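Shape blocks

From the Ekik Household Encyclopedia, section Toys and Play

Shape blocks are small solid pieces with simple geometric outlines, which are given to children for sorting, matching and building. The usual forms are the cylinder, the cube, the triangular prism and the hexagonal prism. They differ from ordinary building bricks in that they do not lock together, and each of them keeps the same outline from the bottom to the top. A shape block can therefore pass through a hole of its own form in a box or a lid, and this use has given the toy its other common name, the shape sorter.

Materials and surface

Older sets were cut from beech, lime or maple and were painted by hand. Plastic became common later, as it is easier to wash and the colour does not come off at the edges. The surface may be smooth, or it may carry a fine pattern of crossed lines, which gives the fingers a better hold. Makers do not agree about the pattern. The workshop at Hetitz put it only on the top face, while the Stirkance sets had it on all sides and left the corners a little rounded.

The size is chosen so that a child can close the whole hand over a block. Very small pieces are not suitable for children under three years, who still put objects in the mouth.

Colours

Most sets use four colours: red, green, yellow and blue. In some sets every form has its own colour, so that all cylinders are red, for instance. In others the colours are mixed among the forms, and the child must decide whether to sort by one property or by the other. Teachers often prefer the mixed kind for older children. The Kongkaew set, sold from October each year in a cloth bag, has 16 blocks and belongs to the mixed kind. 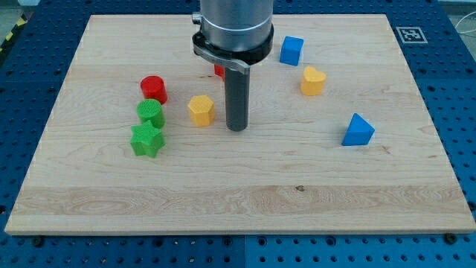 Vol. 7, p. 216

The board

Shape blocks can be used on any flat place, but many families and nursery schools keep a wooden board for them. A board of pale wood, such as maple, is practical, for the strong colours are easy to see on it. Red and green cylinders, or a yellow hexagonal block, stand out well on the pale grain. The board should be without a raised edge if the blocks are to be pushed with one finger, and with a low edge if they are to be rolled.

The wood is wiped with a damp cloth and dried at once. Oil is put on 2 times in the year, in a thin coat, and the board is left standing overnight before it is used again. Varnish makes the surface slippery and is not advised.

Use in play

The first games are without rules. The child spreads the blocks, makes columns or rows, and knocks them down. Sorting by colour usually comes before sorting by form. A common exercise with eight blocks is to place two of each colour on the board without any order, and to ask the child to bring the pairs together. Later, the blocks may be moved only by pushing, which is harder than lifting, because a cylinder turns away easily while a hexagonal block tends to go straight when it is pushed on a flat side.

Storage

A shallow box with one layer is better than a deep one. The inner width of the Hetitz box was 95 mm, and the blocks had to be laid in it in a fixed order. Missing pieces could be ordered singly by form and colour.

See also: Building bricks; Pegboard; Stacking rings; Wooden puzzles.

Entry last revised February 3, 2020.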